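Device test assistant, fixed term (bench work)
Skerkcombe site. Posted Aug 28, 2020

Welum is looking for one person to work at our device bench in Skerkcombe until the end of December. The post is 18 hours a week, mornings by preference, with a six-week trial period.

Most of the work is repetitive. You will charge handsets, check them against the stock sheet, note the battery reading and put them back in the right tray. There are 129 handsets on the current list. You will also keep the bench clear and wipe it down at the end of each session. 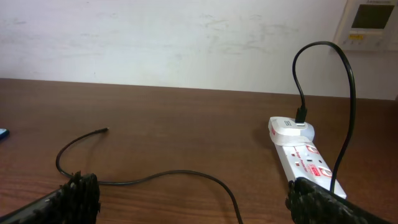
Bench top with power strip, Skerkcombe

Chargers are plugged in at the start of a session and put away at the end. Please don't bring extension leads from home. A phone counts as ready only when it shows 100, and anything lower goes back on charge and gets a line in the log.

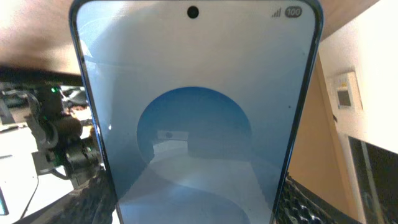

The log is kept on the Balaskas sheets, which are paper, and typed up once a week. Clear handwriting matters more to us than computer skills. You should be able to sit or stand at a table for two hours at a time and be comfortable handling small items. Experience in a phone shop or repair counter would help but is not required.

Pay is 1,620 for the trial period and 2,592 for each following period of the same length, before tax.

Apply by letter or email to the Meronen office, giving two references and your earliest start date.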